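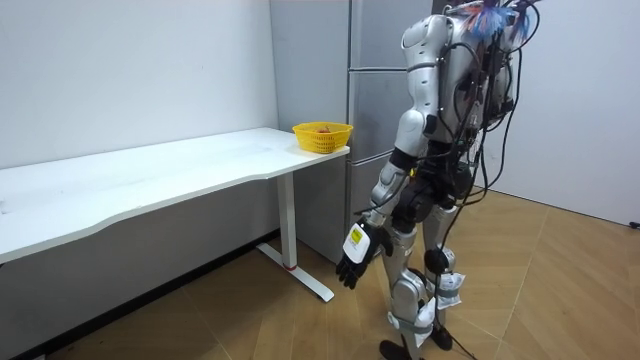 The humanoid at the desk, with the yellow basket near the end of the tabletop.

Teaching by hand and by remote: frequently asked questions

These answers are for new operators at Tretell. Please read them before your first booking. Last changed February 9, 2019, by Irena Zawadzka.

What is the difference between hand teaching and remote teaching?
In hand teaching you hold the arm of the robot and move it through the task yourself. The joints are made soft, so the arm follows you. In remote teaching you stand at the operator station and wear the gloves, and the robot copies your arms and fingers. Both kinds are saved in Worklow in the same format.

Which one should I choose?
For slow movements near the body, hand teaching is easier to learn. For anything with the fingers we prefer remote. When you hold the forearm you have no good way to close the fingers at the right moment, and the recording shows it.

Can I mix the two in one recording?
No. Worklow asks for the mode at the start and keeps it until you press Stop. You can make two recordings and join them later in Bellamy, but the arm must be in the same pose at the end of the first and the start of the second.

How many demonstrations does a task need?
It depends on the task. The basket task has 237 recordings, of which 205 were accepted. Simple reaching was fine with much less. Ask Saulius Adomaitis before you plan a new task, he keeps the list.

Why was my recording rejected?
Most often the operator stopped in the middle to think. A long pause is learned as part of the task. Other reasons are a hand that went out of the camera view, or a start pose that was not the home pose. The reason is written in the Notes column — please look there first and write to us after.

I made a small mistake. Must I start again?
If you missed the object and then took it correctly, keep the recording and mark it "recovered". These are useful for us. If you hit the desk, stop and report it, also when you see no damage.

What is Tamer?
Tamer is the filter between your gloves and the robot. It removes shaking and limits the speed. New operators work with Tamer at level 8. You will feel a delay, and after some practice you will move slower without thinking of it.

Where do I stand for hand teaching?
At the side of the arm you are moving, and never behind the robot. The cables hang down from the back and shoulders and they can catch on your sleeve or shoe. Do not pull them aside during a recording.

May I move the desk or the basket?
The basket yes, and please do it between recordings, so that the robot does not learn only one place. The desk no. Its position was measured in June and all the older recordings depend on it.

Can I work alone?
Not with the legs powered. A second person must hold the stop button the whole time — a phone in the other hand is not allowed.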